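Home | News | Products | Press | Contact

PRESS RELEASE
12/3/18
By the Merkik press office

Share (247) Comments (4)

Can a machine tidy your living room yet? Merkik says: bits of it

Merkik today puts out the results of its first long household chores trial, run with Elen and Martens over the winter. Short version: machines can now do some of the picking up. They can't do the whole job. Folding is still poor. Anything under a sofa, forget it for now.

The trial, called Gavico, set out to answer the question we get asked at every trade show and by most of our relatives. When will it do the housework? We wanted a proper answer with numbers in it, so we picked ordinary jobs and kept score.

In all 1530 attempts were logged at household and shop-floor chores. Of those, 834 were finished without a person stepping in. The rest needed a hand, or were stopped, or ended with the thing on the floor again. We are publishing the lot, failures included, and the full table will be on the Merkik site before the end of the week.

What went well

Picking up single items from a clear floor. Putting them in a basket. Moving boxed goods from a trolley to a low shelf, provided the boxes were all one size. Wiping a flat worktop, slowly. Taking cups off a table, if the handles were easy to get at.

Shelf work did best of everything. Martens, who looked after the shop-floor half, set up two aisles with tins, cartons and bagged goods. Tins and cartons were fine by the second week. Bagged goods slump over and slide about and the machine would grip air, or grip the bag and tear it. A lot of rice was swept up, by people.

What didn't

Clothes. A sock is all right, a shirt isn't. The machine can lift a shirt and can drop it in a basket but folding it to a standard anyone would put in a drawer happened so rarely we've left it out of the headline figure. Cables are bad too. So are thin flat things lying on a hard floor, such as a coaster or a sheet of paper, where there is no edge to get under. People do it with a fingernail and don't think about it. We have no good fingernail.

Mixed clutter was the hardest of the floor jobs. One item on its own is mostly fine, a dozen close together and the machine starts nudging things away while reaching for there neighbours.

How the machines learn it

Much of the teaching is done by hand. People hold the same sort of gripper the machine uses, and do the chore with it, over and over, and the recordings go in to train the software. Elen runs these sessions. A session is a few hours of picking things up, putting them down, tipping them out again. Tiring on the wrist, we're told. The grippers have been made lighter twice following complaints.

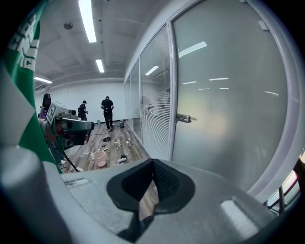 Floor tidying with hand-held grippers: pink basket to the left, small items still spread over the boards.

Elen recorded 400 hours this way for Gavico. Floor tidying took the biggest share, then tables, then shelves. Work in kitchens only began in February and is thin so far, which shows in the scores. Wet dishes have not been tried at all and we make no claims about them.

One thing that helped more than expected was mess. Early sessions used neat layouts, everything a hand's width apart, and the machines trained on those did badly as soon as the floor looked like a real one. Later sessions had objects thrown down any old how. Scores on floor tidying went up straight after, and have stayed up.

Speed

Slow. No way round it. A person clears a small floor in a minute or so and the machine is still thinking about the second item. For a home this may not matter much if you are out at work. For a shop it matters a great deal, and Martens has said plainly that it would not put the current version on a day shift. Night restocking is the more likely first use, with the doors shut and no customers stepping over it.

A word on safety: in every attempt a person stood by with a stop button. Nothing in these results should be read as saying the machines can be left on there own in a house with children or pets. That is a seperate piece of testing and hasn't begun.

What happens next

Gavico carries on for a second round. The plan is more kitchens, more bagged goods, and another go at folding, starting with tea towels. Flat, square, no sleeves. Elen is looking for more people to take part in hand-held sessions, no experience needed, training given on the day. Retailers who can lend an aisle overnight should get in touch with Martens direct.

Merkik isn't taking orders and there is no price. Please don't ring the office asking for one, the office doesn't know either.

Notes to editors

Attempts were counted as finished only if the item ended in the right place and nothing was damaged. An item dropped and picked up again by the machine counted as finished. An item dropped and picked up by a person did not.

Household and shop-floor scores are listed apart in the full table. They should not be averaged, as the jobs differ too much in length.

Press questions to the Merkik press office, by email please, replies same day where we can.

Previous release | Next release | Back to Press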